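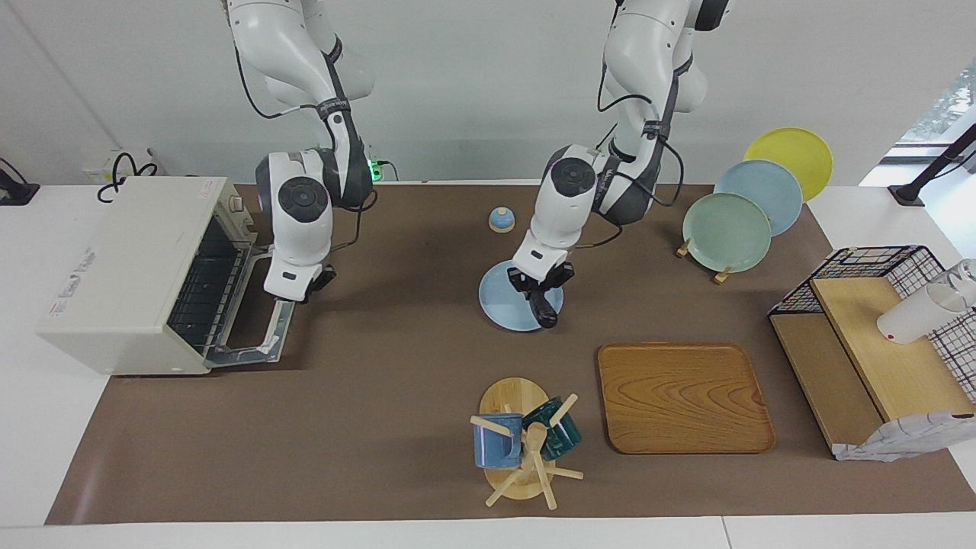 Spent the whole of January planning to catch one trout at Tirside reservoir. I have now fished Tirside. A thread, mostly about paperwork.

First, the permit. Tirside sells day permits from a machine by the boat ramp that takes coins, cards and, in my case, offense. It charged me 30 dollars and printed number 154. The ink was so faint I had to hold it up to the sky to check that I was legal.

The sign next to the machine says 2,253 rainbows were stocked before the season. Very exact. I would love to know who was on the last three.

Gear. I own a reel called a Lulletti that I bought because the handle was a nice color. It has two settings, birdsnest and off. I have had it serviced twice and both times it came back with a note saying "works fine."

The guy at the counter in Öztürkmen Tackle asked what I was fishing for. I said trout. He asked where. I said Tirside. He was quiet for a bit and then sold me worms.

(The worms were excellent. No complaints about the worms. If the shop is reading this, please keep the worms exactly as they are and do something about the parking.)

I also bought the spoon lure by the register that everyone buys, the gold one with the red dot. It's in a tree on the east bank, if you want it. Go early, the light catches it nicely at 7 am.

Boat. You can rent one of the aluminum ones or you can borrow my cousin's, which is named Prosa and leaks from a spot my cousin describes as "higher than you'd think." I borrowed Prosa. The spot is exactly as high as you'd think.

6:40 am, on the water. Fog, very pretty, could not see the bank or the buoys or the other boat I was slowly drifting into. Sorry again to the other boat. You were gracious about your line.

8:15. A bite! Weed.

8:30. A bite. Same weed, I'm fairly sure.

Some of you are asking about depth. The old hands say go deep along the dam wall, and the other old hands say stay shallow by the inlet, and both groups were sitting in the parking lot eating sandwiches when I launched and still there when I came in.

10:50. Fish. A real one, on a worm, twelve inches, which is two over the limit. I measured it on the sticker inside the boat and then again on my own ruler because the sticker has peeled and been stuck back down with some optimism.

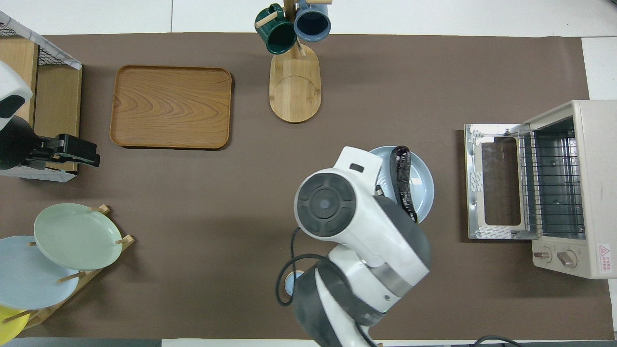

Twelve inches of trout sounds like a lot until you take the head off. I had been planning a sort of banquet, one fish down the middle of a wooden tray, wavy orange-brown grain showing all around it, lemon wedges, the works. The tray can stay as empty as that one. What I've got is a job for the pale blue plate, and the raised rim won't be holding much back.

Cost so far, for those keeping score: permit, worms, the tree's lure, a new sponge for Prosa, gas both ways, and a breakfast burrito I am counting as equipment. I've added it up and I'm not posting it.

Someone replied asking if I'd try the river instead. The river permit is cheaper but you apply by mail, and the form wants your boat's length, and Prosa's length depends on whether you count the bit that came off.

Season permit for Tirside is 367 dollars, by the way. I've had the page open in a tab since lunch.

Butter, salt, four minutes a side. It was very good. Bones everywhere.

Going back next month. If anyone has a bilge pump they don't love, my messages are open.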